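一月份走Jiduvdale雪线,眼睛到底怎么保护?想听听各位的经验

作者:慢慢走的老麦 12/12/18
阅读时间:9分钟

慢慢走的老麦:

各位晚上好,平时潜水多,发帖少,今天是真的拿不定主意,想请大家帮着参谋参谋。我和我爱人打算一月份去走Jiduvdale那条雪线,从Birell村进山,翻过Tekin垭口,最后从Onulier那边出来,全程147公里,计划走9天。这条线我们夏天走过前半段,路熟,住的地方也都打过电话问过了,木屋冬天照样开,老板娘还记得我们,说给我们留靠炉子的那间,听着心里就暖和。

体力和衣服我都不太担心,冬天我们常在家附近的山里转,冰爪雪套都是用惯了的。让我犯愁的是眼睛。前年冬天我爱人在一个小山头上待了一下午,天是阴的,她嫌墨镜压鼻梁,摘下来放包里了。晚上回到家就开始流眼泪,说像有沙子在磨,灯都不敢开,我给她敷着凉毛巾,坐在床边一宿没敢睡。第二天去看了医生,说是雪盲,好在养了些日子就没事了。可是那一晚上真把我吓着了,从那以后一看见白茫茫的雪坡我就先摸自己的墨镜。

这次要走的路,中间有一大段在林线以上,垭口海拔3000多米,老板娘说晴天的时候那片雪亮得人睁不开眼。我查来查去,有人说一定要戴雪镜,有人说徒步戴雪镜等于给自己蒸桑拿;有人说要偏光,有人说雪地上偏光反而危险。我越看越糊涂。我自己还有点近视,度数不深,不戴眼镜能走路,看路牌就费劲了。

所以想问问走过冬季长线的朋友:白天一直走路的情况下,你们戴的是什么?镜片颜色有没有讲究?近视的怎么办?备用的要不要带?话有点多,先谢谢大家了,年纪大了就爱唠叨。

雪坡上的馒头:

麦叔好!先抱抱阿姨,雪盲那个滋味我也尝过,真的是恨不得把眼珠子拿出来洗一洗再放回去。我那次也是阴天,所以第一条先说在前头:阴天一样要戴,薄云挡不住多少紫外线,雪又从下面往上反,等于上下两头一起晒你。很多人吃亏都吃在阴天,太阳大的时候反而自己就知道眯眼睛找墨镜了。

我的做法是走路戴墨镜,刮风下雪换雪镜。雪镜走上坡真的不行,呼出来的热气全往里钻,没一会儿就糊成一片,你还得停下来擦,擦着擦着手就冻僵了。墨镜两侧透一点风,反而舒服。但是到了垭口那种地方,风一起来,雪粒子横着打脸,墨镜就完全不顶用了,这时候雪镜拿出来,世界一下子就安静了,那种感觉特别好,哈哈。

颜色的话,我喜欢偏棕的,阴天看雪面的起伏比较清楚。灰色的看着最自然,可是光线一平,坑和包就分不出来,我有一回一脚踩进一个坎里,整个人坐下去了,同伴笑了我一路。

两样都带不算重,真的,比多带一件毛衣轻多了。

松针茶:

不同意楼上带雪镜这一条。我不是抬杠啊,只是想给老麦另一个角度。走9天的线,背包里每样东西都要自己背着翻垭口,雪镜又大又怕压,塞哪儿都别扭,最后十有八九是挂在包外面晃荡,镜片划得一道一道的。我走过好几回冬季长线,从头到尾就是一副带侧挡的冰川镜,风大了把帽子拉低,围脖往上一提,也就过来了。

带侧挡这一点我觉得是最要紧的。普通墨镜正面挡得再好,光从两边和下面照样进来,雪地上下面那一道尤其厉害。老式的冰川镜两侧有皮片,看着像老照片里的登山队员,戴上就觉得自己也挺了不起。现在也有可以拆的橡胶侧挡,下山进了林子拆掉,看路方便。

还有一句,镜片不是越黑越好。深得过分的镜片,进了林子什么都看不见,树根上结的冰看不见,摔一跤比晒一下麻烦。再说黑不等于防紫外线,这两件事是分开的。镜片颜色深而不防紫外线,瞳孔放大了,进去的更多,比不戴还糟。买的时候一定看清楚标着什么。

雪坡上的馒头:

回松针茶:前辈说的侧挡我完全赞成,紫外线那段更是要加粗。雪镜我还是保留意见。您说帽子拉低围脖一提就过来了,那是您风里走惯了,麦叔是带着阿姨走的,阿姨的眼睛又伤过一次,多一层保险总是踏实。Tekin那个垭口我去过,风口上站都站不直,我当时戴着墨镜,眼泪被风吹出来,在睫毛上冻住了,一眨眼就粘一下。那天没有雪镜我真不知道怎么下来。

松针茶:

你说的那种天气,老麦本来就不该上垭口,该在木屋里烤火喝汤等一天。装备不是用来跟天气较劲的。不过你提到老麦爱人的情况,这一点我刚才确实没想周全,伤过一次的人谨慎些是对的。那就折中,两个人带一副雪镜,谁走前面谁戴?

雪坡上的馒头:

前面的戴,后面的眼泪照冻不误嘛!要带就一人一副,不差这点分量。

灯下补袜子:

看你们两位拌嘴看得我乐呵呵的。我来说说近视这个事,我是戴了大半辈子眼镜的人,这里头的弯路我差不多走了个遍,写长一点,老麦慢慢看。

最早我是普通近视镜外面套一副大墨镜,就是开车的人常用的那种套镜。便宜,省事,在城里很好用。一上雪山就不行了,两层镜片中间存着热气,里外都起雾,擦了外面擦里面,擦了里面外面又糊了。鼻梁上压着两副,到下午鼻子疼得像被人捏了一天。

后来换了夹片,夹在近视镜上,一掀就上去,进木屋、看地图都方便。毛病是轻,风一吹就歪,而且两边和下面都是空的,松针茶说的那一道反光正好从下面钻进来。我那次走完,下眼皮晒得通红,回家孙女问我是不是哭过。

再后来我戴隐形,外面随便配墨镜。这个最舒服,看东西也最清楚,选镜框完全不受限制。可是冬天住木屋,早上水是冻的,手是脏的,要在一盏小灯底下把那么一小片东西放进眼睛里,还得保证干净,我这个年纪实在折腾不起。护理液也怕冻,晚上得搂在睡袋里睡,跟搂着个小宝宝似的。年轻人手脚利索可以试试,老麦你自己掂量。

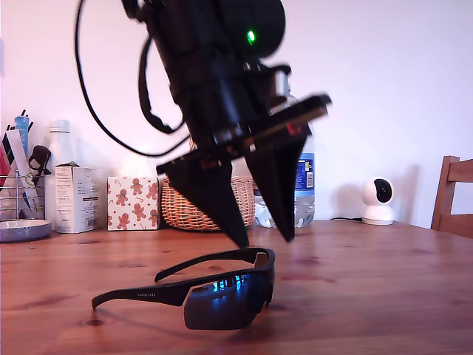

最后定下来的办法,是去眼镜店配带度数的墨镜,一副镜片既管度数又管太阳,出门就只惦记一样东西。挑的时候我跟店里的师傅磨了一下午,人家脾气真好,一副一副拿给我试。我的体会是,镜框的样子先别管好看不好看,先低头、抬头、使劲摇几下脑袋,不滑不跳的才留下。搁在木桌上的那种黑色运动墨镜,平时大家多半拿它跑步骑车,走雪线也不是不能用,只是要戴上以后让家里人从侧面、从下面看一看,眼睛露出来多少,露得多就得加侧挡,或者干脆换一副。度数深的人还要先问清楚,有些弯得厉害的镜框配不了高度数,硬配了看东西会晕,走在雪坡上晕可不是闹着玩的。老麦你度数浅,选择比我多得多,让人羡慕。

还有一个小事,晚上你得有副透明的眼镜,不然天一黑你就得戴着墨镜在木屋里吃饭,人家还以为来了个明星。我就干过这个事,汤里有块骨头都没瞧见。

慢慢走的老麦:

哎呀,一会儿工夫这么多回复,我端着茶杯一条一条念给我爱人听,她听到"戴着墨镜吃饭"那里笑得茶都洒了。谢谢大家!

补充一下我的情况:度数真的不深,白天走路不戴也行,就是看不清远处的标杆。Tekin那一段雪大的时候路迹会埋住,全靠木杆认方向,所以我还是想看清楚些。配带度数的墨镜,我之前嫌贵没考虑,听补袜子老师这么一讲,倒觉得值。请问一下,镜片要不要变色的?店里的人一个劲儿推荐,说进屋变透明,出门变黑,一副顶两副。

灯下补袜子:

叫什么老师,叫补袜子就行。变色的我有一副,平时买菜戴。冷天它变得深,可是进了屋退回去很慢,你坐下来汤都喝完了它还是灰的。另外各家深浅差得多,有的变到最深也就是平地晒太阳够用,高山雪地上不够。要买就问清楚最深能到什么程度,别光听"一副顶两副"。我个人的意见,高山上还是固定深色的踏实。

河湾老木匠:

插一句不同的。我就是变色镜片的忠实用户,走Jiduvdale那一带走了好些年,挺好。那条线不是全在雪坡上,从Birell出来要在林子里绕很久,Onulier那边下来又是一大片云杉,一会儿亮一会儿暗,固定深色的镜片进林子就得摘,摘了就容易忘记戴回去。老麦的爱人不就是摘了没戴回去才出的事吗?变色的一直架在鼻子上,不用动,我觉得这才是它的好处。

当然了,我买的是专门给登山用的那种,最深的时候很深,不是街上那种。价钱嘛,我没敢让我老伴知道。

松针茶:

老木匠这个"一直架在鼻子上"说到点子上了。我收回一点我的固执。不过我还得提一句,太冷的时候变色片反应更慢,从阴面一下子翻到阳面,或者从山洞一样的林子里钻出来,有那么一会儿颜色是跟不上的。走惯了知道,自己站住等一等就行。

橘子皮晒干:

我是来唱反调的,请大家轻拍。我觉得大家把镜片讲得太细,把帽子给忘了。一顶帽檐够长的帽子,能挡掉头顶来的好大一块光,墨镜的负担就小多了。我每回冬天出去都是薄毛线帽外面再扣一顶有檐的帽子,样子确实难看,我女儿不肯跟我走在一起,可是眼睛舒服,晒伤也少。

另外就是涂防晒。雪地反光会晒到你想都想不到的地方,鼻孔里面、下巴底下、耳朵后面。我有一年鼻孔里面脱皮,吃饭吸一口热汤的蒸汽都疼。嘴唇也要涂,一路走一路补。

雪坡上的馒头:

不拍不拍!鼻孔里面那个太真实了,我也脱过,当时还以为自己得了什么怪病。帽檐我同意,就是风大的时候会掀,我给帽子缝了根绳子系在下巴上,像个小朋友。不过帽檐管不了从雪面往上来的那一半,所以墨镜还是一点不能省。

橘子皮晒干:

没说省墨镜呀,我是说两样都要。话说回来,偏光那个问题好像还没人回麦叔?

河湾老木匠:

偏光我来讲两句,讲得不对请指正。偏光是把一部分反光滤掉,水面、柏油路上特别管用,眼睛很省力。可是在雪坡上,有时候你恰恰要靠那一点反光认冰。一块亮冰,肉眼看着是闪的,戴上偏光可能就跟旁边的雪差不多了,一脚上去就滑。我年轻时候在一条冻住的小溪边上吃过这个亏,尾巴骨疼了整整一个冬天,坐凳子都得歪着坐。

还有看手机和手表,有的屏幕戴偏光看是黑的,要把头歪过来才看得见。看导航的人会觉得烦。

松针茶:

我倒觉得偏光的坏处被说得过了。我戴偏光走过好几个冬天,冰一样认得出来,看颜色、看纹理、拿杖子戳一戳,不是单靠闪不闪。长时间走在亮处,偏光让眼睛松快很多,到下午头不疼,人不烦躁,判断力也好些,这也是安全嘛。屏幕那个是真的,我承认,我每次看表都像在跟表点头问好。

河湾老木匠:

那就是各人习惯了,您杖子戳得勤,我懒,就靠眼睛看。老麦最好借一副偏光的,先在家附近有雪的地方走走,看自己认不认得出冰,别直接戴到Tekin上面去试。

慢慢走的老麦:

这个主意好,我们后山阴面就有结冰的石阶,这两天就去试。邻居有一副偏光的,他钓鱼用,我去借借看,正好给他捎点我爱人做的萝卜糕。

刚才跟我爱人商量了一下,她的意思是雪镜要带,一人一副,馒头你赢了。松针茶说的那句"该在木屋里烤火喝汤等一天"她也特别赞成,叫我把行程里多留出机动的日子。我本来排得满满的,一天都没空,现在想想是太急了。

松针茶:

雪镜输给阿姨,我心服口服。机动的日子留上了,这比什么镜片都让我放心。那我就再啰嗦几条备用的事:墨镜一定要有备用的,轻的便宜的都行,只要紫外线那条过关,放在不会被坐到的地方。我亲眼见过同伴一屁股坐断了镜腿,后来是用胶带缠着走完的,缠得太紧,一边高一边低,照片里他全程像在怀疑什么。

绳子也要有,拴在镜腿后面挂脖子上。雪地里眼镜掉了滑得比人快,顺着坡就下去了,你只能目送。

灯下补袜子:

目送,哈哈,我目送过一副,心疼到现在。

说到起雾,我再补几句。走上坡的时候宁可把围脖拉到嘴巴下面,别让热气顺着鼻梁往上冲。歇脚的时候别把墨镜推到头顶上,头上全是汗气,拿下来准是糊的。也别揣在怀里,一冷一热更糟。我就挂在胸前让它一直凉着,要戴的时候轻轻甩一甩。擦的布多带一块,放在里层口袋,一块湿了还有一块。千万别拿抓绒手套去擦,手套上沾的冰碴子会把镜片磨花。

橘子皮晒干:

拿手套擦的请举手……我先举。

雪坡上的馒头:

举手。

河湾老木匠:

举手,而且是带着松脂的手套。

夜里看星:

潜水看完了整个楼,忍不住出来问一句,万一真的已经雪盲了怎么办?我一月份也打算出门,不过走的是短线,就在Onulier附近转转。是不是跟老麦当初一样敷凉毛巾?

雪坡上的馒头:

我只能讲我自己的经历啊,不是大夫。我那次是马上进了屋,把灯关暗,闭着眼躺着,凉毛巾敷着,千万别揉,越揉越疼。隐形眼镜戴着的要摘下来。疼得厉害,或者第二天还是看不清,就一定要去看医生,别硬扛,别自己乱点眼药水。最要紧是别让他一个人走,看不见路的时候有人搀着,话说得慢一点,心里就没那么慌。我当时是同伴一路给我报"前面有台阶",到现在我都记得他的声音。

慢慢走的老麦:

馒头说得对,我爱人也说,那天晚上最难受的倒不是疼,是害怕以后看不见了。有人在旁边说说话会好很多。夜里看星你出门也要当心,阴天也要戴,我们家就是教训。

夜里看星:

谢谢两位,记下了。我这就去翻翻抽屉里那副墨镜到底有没有标紫外线,之前从来没看过,惭愧。

松针茶:

标签早撕了也没关系,拿去眼镜店让师傅帮着测一下,有仪器的店很快就能测出来,多半也不收钱。旧的镜片要是划得很厉害,就别舍不得了。

夜里看星:

翻出来了,标签果然没有,镜片上还粘着去年夏天的防晒霜。明天下班带去店里问问。

慢慢走的老麦:

今天先聊到这儿,我爱人催我睡觉了。我把大家说的记在了一张纸上,贴在冰箱门上:带度数的墨镜,加侧挡,配绳子;雪镜一人一副;备用的墨镜;晚上吃饭用的透明眼镜;有檐的帽子;擦镜布;偏光的先借来试。变色还是固定深色,我还没想好,老木匠和补袜子两边说得都有理,我去店里两种都戴上站到门口看看再定。

回来一定给大家交作业,要是老板娘肯把她那个豌豆汤的做法告诉我,也一并贴上来。

河湾老木匠:

豌豆汤我惦记着呢。木屋门口那条长凳坐的时候小心,左边那条腿是松的,我上回用木楔子塞过,不知道还在不在。老麦你要是看见了,替我踩一脚敲紧。

如有问题请联系本站管理员 | 版权归原作者所有,转载请注明出处 | 返回顶部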